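The Long Walk to the Front Door

Altville's new civic pavilion has plenty of paving. Whether it has a point is harder to say.

The bus lets you off on the wrong side. I mention this first because the brochure for the Meltalcombe Pavilion spends 7 pages on what it calls the arrival experience, and the arrival experience, for anyone without a car, starts at a pole on the far side of a grass bank with the building's back to you. From there you walk. I did it on a bright morning in February with the brochure rolled up in my coat, and I had plenty of time to read it on the way.

Altville wanted a square for as long as anyone in the town can remember wanting anything. The old market site was sold, the parking lot behind the library flooded, and when the money finally came through, the town hired the design firm Malik and asked for somewhere to gather. Malik gave them paving. There is a building too, low and polite, with offices and a meeting hall, but the drawings leave no doubt about which part the designers loved. The plaza was meant to hold 2000 people. The hall holds 73.

I have a soft spot for paving, and I went prepared to like it. Good paving tells your feet where to go without a sign. It drains, it takes a stroller wheel, it doesn't turn to glass in a frost. The work at Meltalcombe is well laid, I'll give them that. The joints run true over a long distance, and that is harder than it looks on ground that used to be a soggy field. Where the grid stops and plain concrete takes over, the line between them is a curve, and somebody took care over that curve. You can stand on it and feel the one clever idea in the whole scheme -- that the change of surface should steer you toward the entrance.

It steered me fine. But a path that curves for a reason needs a reason at the end of it, and the entrance is a dark recess under the roof. The brochure calls this "welcoming shade." On a sunny day your eyes need a moment before you can make out much behind the glass. I'd call it a porch and leave it there.

Then there is the question of sitting down. I asked at the desk where people ate lunch and was told, kindly, that most of them went back to their cars. The first set of drawings had benches by Fomari, a maker of cast concrete seats that you either admire or trip over. They were cut in the second round of savings, along with the drinking fountain. The brochure still has a paragraph on them. It also has a paragraph on "informal perching," meaning curbs.

The roof is the part I expected to mock and couldn't. It is thin and flat-looking with a slight slope to it, and it keeps its head down below the trees. So many public buildings of this size put on a hat. This one doesn't, and when the sun gets along the metal edge it looks better than it does in any of the drawings. I only wish the signs had been given the same attention. They're small and white, and I had to go right up to the wall before they did me any good.

The footpath is a separate matter, and I suspect a separate budget. It is smooth, broad concrete with a raised strip down one side, and it goes straight, very straight, past the bank. Supporters say it gives the walk dignity. I have walked it both ways now and it mostly gives the walk length. A child on a scooter would adore it. So would the wind.

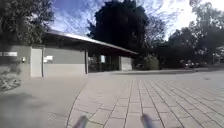
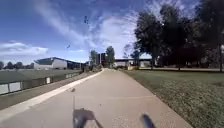

The plaza and the footpath at Meltalcombe.

Page last changed: February, 3:00 p.m.

Defenders of the scheme told me to come back in summer, when there will be a market and a band and the space will make sense. Maybe so. I've been told to come back in summer by a lot of towns. A square that needs a band to explain it is closed for most of the year, whatever the gates say, and what Altville's older residents kept describing to me was smaller than this: a few seats, some shade from a tree, a wall the right height for leaning on.

Malik says a second phase is under discussion and that seating is "on the table." I walked back to the bus along the straight path and got there 3 minutes after it left.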